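Equipment review: Kikitz two-arm tabletop kit
Robotics Club, Miettinen School
Reviewed by Kerttu Keskinen, club supervisor

The club purchased one Kikitz kit for 1,619 euros and has used it for the introductory sorting project. Students write a short program, guide the arms through each motion by hand, and then run the task with ordinary wooden blocks.
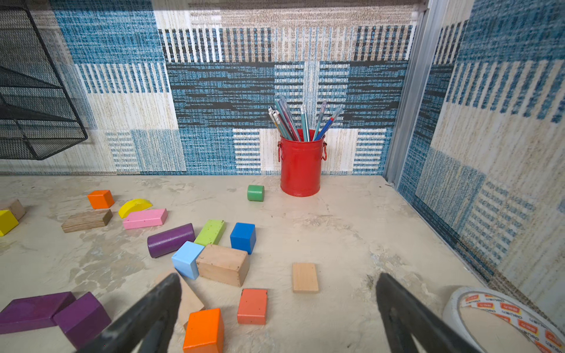 Performance

The grippers handled cubes well from the first session. Cylinders lying on their sides required more careful alignment, and thin tiles remain difficult for beginners. Vilja Koskela's team obtained its best results after 190 recorded attempts at placing cubes in the tray.

Both arms share one rail, and students must agree in advance which arm enters the center first. 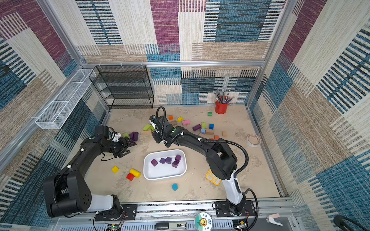
Setup takes one full club period, most of it spent on calibration. The printed manual is clear on assembly but says little about error messages. A replacement cable arrived within the week.

Recommendation

The kit is suitable for students with some programming experience. Younger groups will need an adult at the table. The club intends to keep it for the March competition.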